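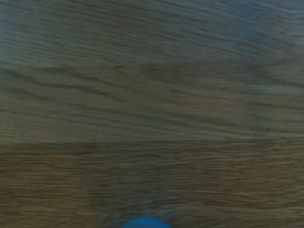

The Didholm table and what lives on it

I've been meaning to put up a page for the table for ages, so here we go! We got it in July from a house clearance over in Tullport (695 dollars, which made me gulp a bit, and then another 70 to get it home in a rented van). Didholm is the name of our cabin, by the way, for anyone who landed here from the Rangel recipe pages and is wondering.

What sold me was the grain. I grew up with a white table you could wipe down and forget, and now I catch myself tracing lines with a fingertip while the kettle's on. The boards don't all match in color either, some lean gray and some go a lot warmer, and I love that. My sister wants me to sand the whole thing and stain it dark. No chance!

It gets a coat of oil every 4 months or so, put on with an old T-shirt, left overnight and buffed in the morning. Coasters are welcome but I've given up nagging people about them.

And then there are the mugs. I bought a set in Skerkville the same summer, after going back and forth between blue and a sort of mustard (the mustard was on sale, and I still walked out with the blue). They have big chunky handles you can get your whole hand around, good for cold mornings on the porch. Click through for the mug, and do leave a note if you know who made them, the stamp on the bottom wore off ours ages ago.

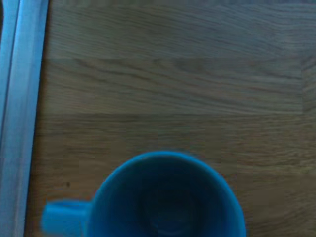

Blue mug from above, empty, on the oak-colored boards. I think this is my favorite color in the whole cabin.

Next up is the bench, which came from somewhere else entirely and needs a new leg before I show it to anybody. I'm also still looking for a plain wool runner, undyed if possible, so if you've seen one near Tullport please tell me!

Page last updated 29th October.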